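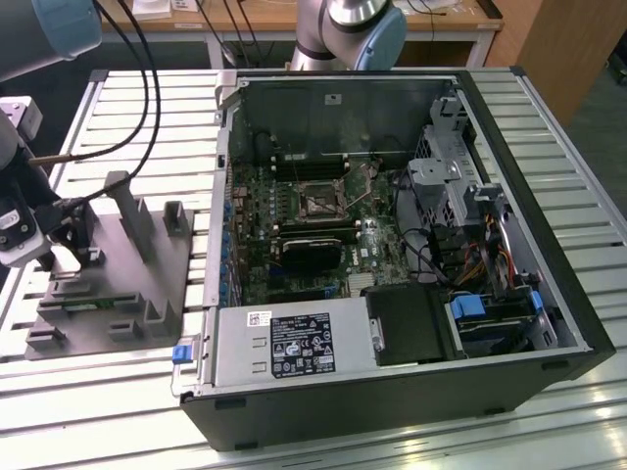 tornquist_v
Has anyone here paid for the Gilesell teardown cell? We refurb office desktops and I sat through their demo in January 2021. The pitch is that it pulls memory out of any tower you lay down. The one on the bench was a Dell board with the CPU socket already empty and black memory slots above and below it, so plenty of room for a gripper to work. Our intake does not look like that. I asked for a run on a dusty small form factor box and got a brochure.

ramslot48
We have had one since November. It does 48 towers on a good day, and a good day means same model, side panels already off. Mixed pallets, forget it.

tornquist_v
So who takes the panels off?

ramslot48
We do.

pelhamgray
That's a bit unfair. The fixture plate with the slotted blocks is the part worth paying for. Boards go back in the same spot each time and our test bench likes that. We run 2 shifts on it with one operator.

kestrel_bin
Dasis quoted us a similar two-arm setup with 5 fixture plates included. Gilesell charges extra for each one – check the last page of the quote.

tornquist_v
Checked, and yes, they do. Also the service plan only covers the first 500 hours.

pelhamgray
Ours was negotiable. Ask for Ternside, they handle support in the Midwest.

ramslot48
Ternside took two weeks to send me a finger pad. I'd get a Sakamoto quote before signing anything.

tornquist_v
Will do. I'm still asking for that dusty box run first.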